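Visit Diary: Instrument Handling Demonstration, Tedinport
Entry for the February 2023 open day

The party left Clurneck by the early coach and reached the Tedinport site a little after nine. Visitors were signed in at the east door, issued with lanyards and asked to leave bags in the cloakroom. The day was run by the Culisska training centre, which has leased the ground floor of the building for its automation program. Tea was provided. The coach park was full by the time we arrived, and next year's party should be advised to use the side street.

The welcome address ran for twenty minutes. The centre's work falls under the Goel project, a program of study into whether a robot arm can lay out, hand over and put away small surgical instruments of the kind used in teaching. We were told that the project does not concern surgery on patients and that no work of that nature is planned. The program to date comprises 1,199 recorded trials, of which 676 were carried out since the arm was moved to its present bench. The speaker declined to give a success rate for the whole set, on the grounds that the early trials used a different gripper. I thought this reasonable, although a figure for the later trials alone would have been useful to us.

Visitors were then divided into groups of eight and taken through to the laboratory. Our group was second. A yellow line on the floor marked how close we might stand, and the safety officer repeated the instruction twice: hands behind the line, no leaning, no flash.

The bench had been set out for the task before we entered. A blue-backed zippered pouch lay open on the tabletop with a scalpel and a pair of scissors inside it, and further back stood a steel tray holding more instruments. The operator explained that the difficulty lies in the shine. Polished metal on clear plastic throws small points of light, and the software may take a reflection for an edge. Thin handles are harder than thick ones, and a handle lying flat against a soft surface is harder again. The view from the wrist was shown on a large monitor to the left of the door, and most of the group watched that in preference to the arm itself.

One member of our party asked how often the gripper pads are changed. The reply was that pads are inspected every 900 grasps and replaced when the operator sees fit. I noted that the two pads were far from matching: one had been scuffed to a mottled grey while the other still showed its diamond pattern clearly. 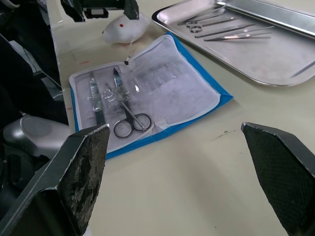
Afternoon Session and Discussion

Lunch was served in the upstairs room at half past twelve. The sandwiches were good and there was a sufficient quantity of them.

The discussion opened with a question from a nursing educator about counting. In a teaching theatre every instrument must be accounted for before and after a procedure, and she wished to know whether the system keeps such a record. It does keep a log of each grasp, but the log is not presently laid out in a form that staff could check against a count sheet. The centre undertook to consider the matter. A second question concerned sharps. Students at the centre may not reach across the bench while the arm is powered, and the same rule applies to operators.

There followed some debate — rather longer than the program allowed — on cleaning. The textured pads grip well but present a surface that would be awkward to clean to a clinical standard. The centre acknowledged the point and stated that a smooth pad has been ordered for comparison.

Our own position at Clurneck was put briefly. We have bench space and a suitable power supply, but no member of staff trained to supervise a machine of this type, and the training course runs over several days. The centre offered two places on the March intake. I have written to accept one and have asked for the second to be held until the roster is settled.

The coach departed at ten past four. Lanyards were collected at the door. One umbrella, navy, was left behind in the cloakroom and will be sent on by post.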